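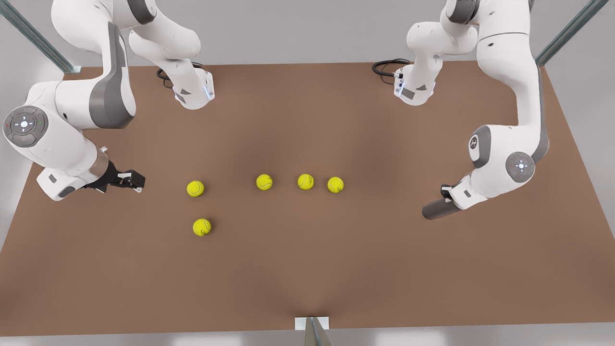 Figure 1. Two-arm ball task in simulation. Right arm at left, left arm at right.

Week 4: Picking an order and sharing a table

Read this before the lab. The code is in the Preltel folder, and the simulator you need is Skusmont.

1. What the planner gets

Perception hands the planner a list of ball centers in the table frame. The balls all look the same, so the list has no names in it, and the order can change from one update to the next. Match each new center to the nearest old one before you do anything else. If two balls are close together, like the right-hand pair in the row in Figure 1, a plain nearest match can swap them. Solve the whole match at once and the swaps mostly go away.

2. Which arm takes which ball

Start with the simple rule: each ball goes to the arm whose gripper is closer. It works for balls near the sides and poorly for balls near the center line, where a small position error flips the choice. Add a margin of 3 cm. A ball keeps its arm until the other arm is closer by more than that.

Left and right always mean the robot's left and right — the view in Figure 1 faces the robot, so they are reversed on screen. This costs people points every term.

3. Staying out of each other's way

We treat the strip along the center line as a shared zone with a lock. An arm asks for the lock before it plans a path into the zone, and gives it back once the whole forearm is out. Checking only the gripper tip is a common bug.

If the path search fails after 3000 samples, drop the target, release the lock and try the next ball. Do not raise the limit to get a pass.

4. To hand in

Run the Etim test set with your assignment rule on and off. Report balls placed, failed plans and time spent waiting for the lock. Each run stops at 900 seconds. Plots are welcome but the table of results is required.

Next week: grasp angles, and what to do when a ball rolls.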